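Ticket: Gripper lets go of long parts halfway through the turn
Project: Hartley student build, parts sorting task
Opened: February 2021
Status: open (sort of)

Right, picking this up again because the last note just said "fixed, I think" and it wasn't. It was me who wrote that, so no finger pointing!

What happens: the arm picks up a long part by one end, lifts it fine, starts the 90 degree turn towards the shelves and then the part slowly swivels in the jaws until it drops. Short parts are no bother at all. We've done more than 15 tries with the long ones this week and the Clotska log says "grip OK" every single time, even with the part on the carpet, so don't trust that line.

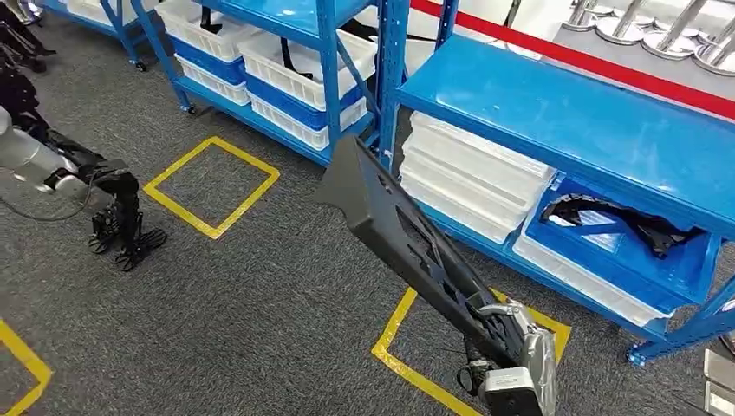

My money is on where we grab it, and I've gone on about this in the chat already. The planner picks the spot nearest the wrist and never thinks about weight, so all the load hangs off one side. Have a look at how the black panel is held right down at its lower end, with the rest of it sticking up and away -- and that end is hollow with ribs inside, so I doubt the pads get much flat surface to press on either. I'd like to try gripping nearer the middle, but then the far end might clip the blue shelving on the way round. Somebody better at geometry than me, please shout.

Things I've tried:
Turned grip force up 2 steps in Gendeck. Held a bit longer, still dropped.
Slowed the turn right down. Better, but then we run over the 90 seconds we're allowed, so that's no good for May.
Swapped the pads for the softer Plovwood set. No change that I could see (slightly sad about this, they were my idea).
Restarted everything. Obviously.

Next up I'm going to put a fixed offset in the grab point by hand, just for the panels, and see if the swivel goes away. If it does we can argue about doing it properly later. Please leave the yellow tape squares where they are until I've finished -- I measured all my start positions off them and I really don't fancy doing it twice.

Will add the logs once I've got them off the laptop.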